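Curkham households show robots how to fold the washing

A project that teaches robots to handle clothes has moved out of the laboratory and into ordinary bedrooms in Curkham. People taking part carry out the chore themselves with hand-held grippers, and the recordings are later used to train a robot arm.

The work is run by Bhattacharjee, a small firm based in Mendby. It has signed up 29 homes so far and plans to carry on until the end of April. Each session lasts up to 3 hours, with breaks.

Knitwear is on the list for every home. Mei-kuen Lau, who plans the sessions, said it stretches and bunches in ways that a cotton shirt does not. "We ask people to go slowly and pick it up by the hem or the cuff," she said. "If they drop it, they carry on and we keep the recording."
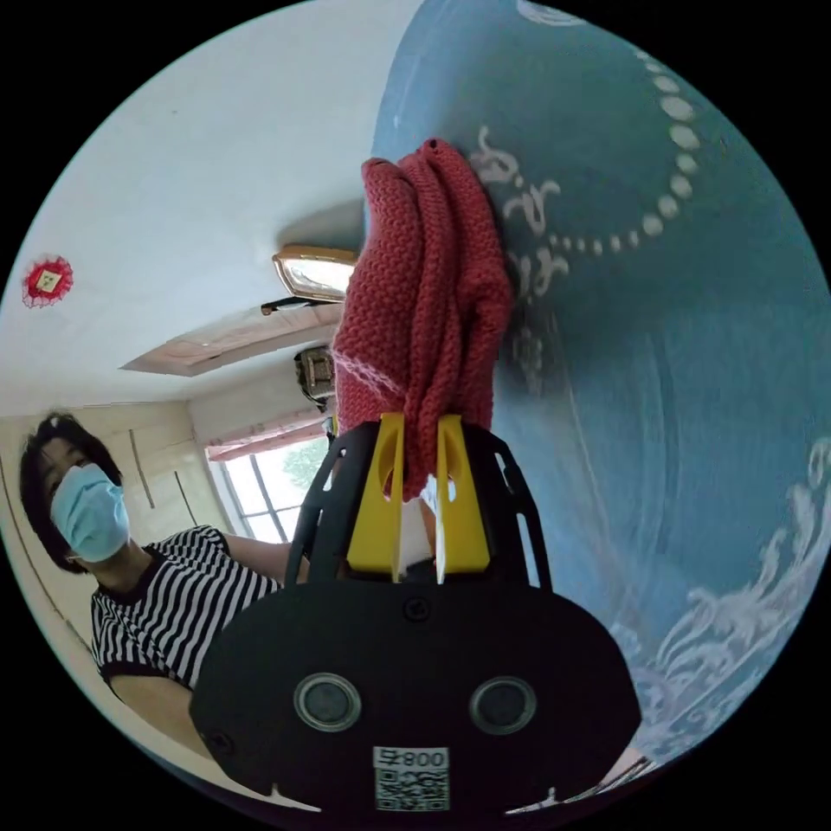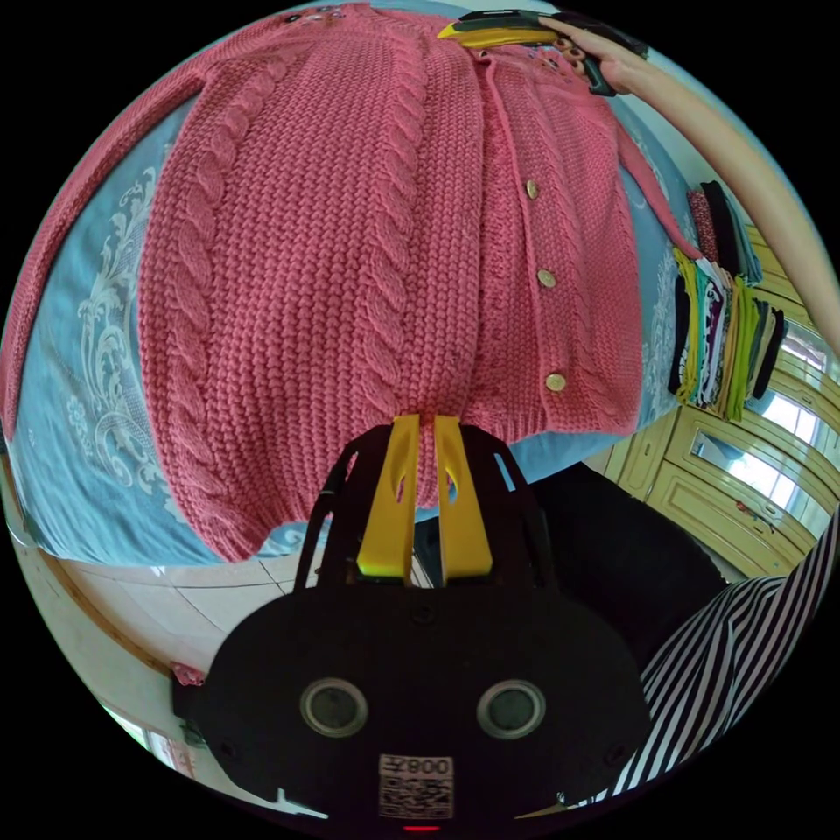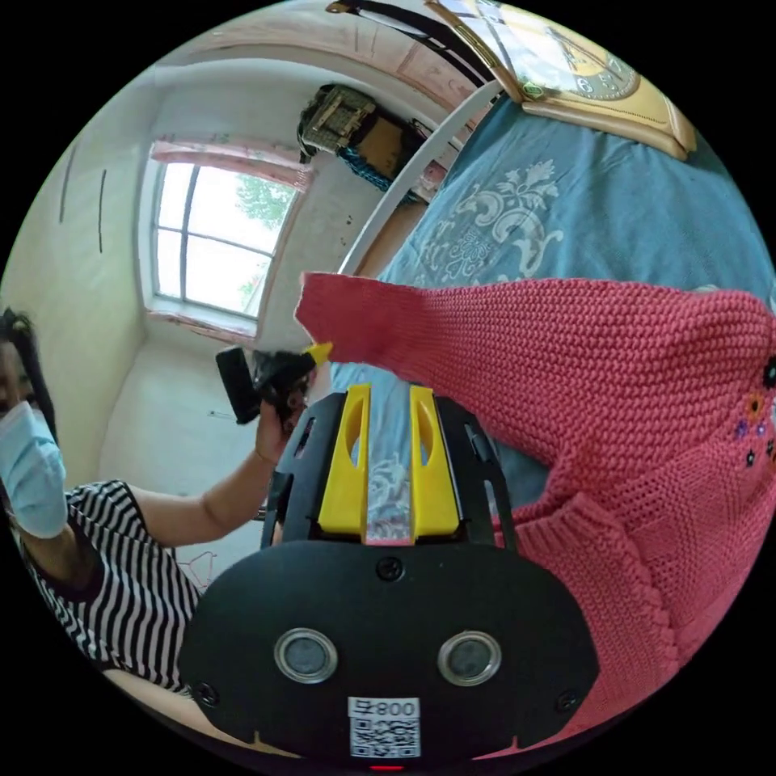
Knitted clothes being handled with yellow-fingered grippers.

What happens next

The firm has 142 usable recordings of cardigans and jumpers. Trials on a robot arm will start at its workshop in Basham once the remaining homes have been visited.

Kam-wah Tseng, the engineer in charge of the trials, said the first test would be a single sleeve, folded across the body of the garment. Buttons will be left for later.

Residents who would like to take part can speak to the team at Curkham library on Saturday between 10am and noon. Grippers will be there to try.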